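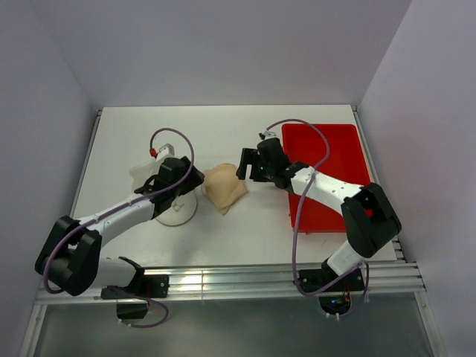 *White-walled booth, table and front rail, two arms mounted.*

# Fire and Exit Walkthrough, Mofokeng Building, Tilport

11 May 2025

Okay, same form as January, but I've typed my notes under each item this time so you don't have to read my handwriting in the margins. OK means OK. FIX means please fix it before the next walkthrough. WATCH means I didn't love it but it passes.

## Exits and hallways

- [x] **Front doors open fully from inside, no key needed** -- OK
 Both leaves swing all the way and the push bars feel great. The left one used to stick in damp weather, so I gave it a few extra shoves, and it behaved every time.

- [ ] **Back stairwell door closes and latches by itself** -- FIX
 It closes. It does not latch! It comes to rest against the strike plate and just sits there until you lean on it. I tried it from wide open and from half open and got the same thing both ways. I think the closer needs adjusting, but have someone look at the hinges too while the ladder's out.

- [x] **Hallways clear to full width** -- OK
 Much better than January, when the second floor looked like a yard sale. The folding chairs have moved into the closet where they belong, and the bike is gone.

- [ ] **Exit signs lit** -- FIX
 The one outside Room 317 is dark. The rest are fine. I pushed the test button on the dark one and got nothing, so start with the battery and go from there.

- [x] **Exit route maps posted and current** -- OK
 The third floor map still shows the old kitchen wall. The route itself is right, so I passed it, but please put a new print on the list (and maybe hang it straight, it's been bugging me for a year).

## Extinguishers

- [x] **Mounted, visible, nothing stacked in front** -- OK
 Somebody had parked a recycling bin under the one by the mail slots. I moved it over and put a strip of tape on the floor. We'll see how long that lasts.

- [ ] **Gauge in the green** -- FIX
 Tag 3791, by the copy room, is sitting just under the green. Swap it, don't wait for the yearly service. All the others read fine.

- [x] **Pin and seal in place** -- OK

- [ ] **Monthly tags initialed** -- WATCH
 A couple of tags skip a month. I know they were checked, I saw it being done, but the tag is what the fire marshal reads. Bring a pen! I'm going to tie one to the clipboard.

## Alarm panel and detectors

- [x] **Trimeo panel shows normal, no trouble lights** -- OK
 Green light, no beeping. The instruction card inside the door has faded so badly that I needed my flashlight to read the phone number. I printed a fresh one and taped it over the old one.

- [x] **Pull stations reachable** -- OK
 The coat rack near the lobby station is close, but you can get your whole arm in there without touching a coat. Please don't let it creep any farther.

- [ ] **Smoke detectors clean, covers off** -- FIX
 There's still a plastic dust cover on the one in the supply room. That's from the painting. Pull it off, throw it away, and then check the two storage closets on the same floor, which were locked when I came through and which I'm marking as not inspected.

## Power and storage

- [ ] **No extension cords used as permanent wiring** -- FIX
 The break room microwave is on an orange cord that runs behind the fridge. I unplugged it and left a note. I'm sorry about your lunches, but there's a wall outlet 2 feet to the left.

- [x] **Electrical panels clear in front** -- OK
 Nice and open.

- [x] **Nothing stored close to sprinkler heads** -- OK
 The top shelf in the file room has come down a row since last time -- thank you to whoever did that.

- [ ] **Cleaning products closed and labeled** -- WATCH
 The Tadura floor cleaner jugs are labeled fine. The spray bottle next to them is not, and I'm not about to sniff it to find out. Label it or dump it the proper way.

## Outside

- [x] **Meeting spot sign standing and readable** -- OK
 It leans a little. Still readable from the front steps.

- [x] **Outside stairs and landings clear** -- OK
 Leaves on the back landing, swept them off myself.

**Recheck:** I'll be back at 11 to look at the stairwell door once the closer is adjusted. Leave the key to the storage closets at the front desk, please.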